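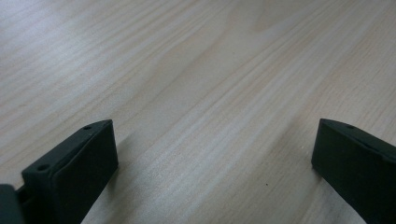 Household Surfaces, vol. 2, p. 50

Tabletop (wood)

The tabletop, or top, is the flat upper part of a table and the bit that gets used. Usually wood or something made to look like wood. This article covers pale wooden tops in ordinary homes and workrooms. For stone and glass see Worktop. For legs see Table, underframe.

Grain

Grain is the pattern left by the way a tree grows. On a sawn top it shows as long streaks, lighter and darker by turns, cream next to tan or grey. Runs mostly one way. Streaks can fan out a little towards one side, where the trunk widened or bent, or may just seem to when looked at from low down. Arched shapes (called cathedrals in the trade) come from boards cut off-centre. Straight stripes from boards cut towards the middle of the log.

Pale woods include ash, beech, birch, maple and sycamore. Oak if left alone. Telling them apart by colour is unreliable, as most yellow with age and some go pinkish. End grain is a better guide but is often hidden by an edge strip.

Printed and pressed surfaces copy grain quite well now. Usual test is to follow a streak over the edge. If it stops dead or the same knot turns up twice, probably not solid wood.

Light and glare

A smooth top throws back light from a window or lamp. Where the glare falls the grain looks washed out, elsewhere it stays crisp. Makes judging a finish difficult. Fraser Paterson's handbook for the Enden workshops says to look from 2 sides before deciding a patch is worn, and to do it in the morning. Many patches reported as worn are only shine.

Marks

Small dark specks are common on pale tops and show up more than they would on walnut. Causes: a crumb, grit, a spot of ink, a pin knot, iron dust that has reacted with the wood. Crumbs and grit lift with a fingertip. Pin knots dont, and should be left alone. Iron stain is blue-black and sits in the grain, treated with oxalic acid by people who know what they are doing.

Rings from cups are a seperate matter, see Heat and water marks.

Finishes

Oil, wax, varnish, lacquer, soap. Soap finish keeps pale wood palest and is the least tough. Oil warms the colour. Grímur Kjærgaard favoured soap for dining tables and re-did his every January. Touran Ansari, writing on school furniture, preferred a matt varnish: fewer complaints, easier to wipe.

Sanding between coats is along the grain, never across. Scratches across the grain catch the light badly.

Care

Dry cloth for dust. Damp cloth for spills, wrung out well, then dry again. No scouring pads. Keep off radiators. Move the fruit bowl now and then or the wood under it will stay a different shade.

See also: Desk; Edge strip; Veneer; Trestle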